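**Gripper drops the spoon when the arm turns - anyone fixed this?**

*Steltness*

Having a great time with my Drovinwood arm, but I've hit a wall. It picks up a metal spoon fine, then the spoon slides out as soon as the wrist rotates. Out of 12 tries on Saturday it fell 5 times. No error in the log, and it carries on as if it's still holding something. Grip force is at 61 percent. Do I just turn it up?

*Claltunden*

turn it up to max, worked for me

*Tawfik*

Please don't go straight to max! Mine overheated that way and shut off with the arm in the air. Love these little arms, but a thin, shiny handle is one of the hardest things you can give them.

Wipe the finger pads with a damp cloth first, then let them dry. Next, slow the wrist down to around half speed. If it still slips, raise the force 4 points at a time and feel the motor housing between runs.

Also turn on the "grip lost" stop in the settings. It's off by default - that's why yours keeps going with nothing in its fingers. And check the cable has enough slack for a full turn. Mine was tugging on the gripper and I blamed the pads for a week!
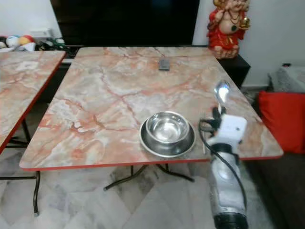 *Spoon held upright, bowl on the table, cable looped beside the arm.*

Post your log if it keeps happening, I'd love to see it.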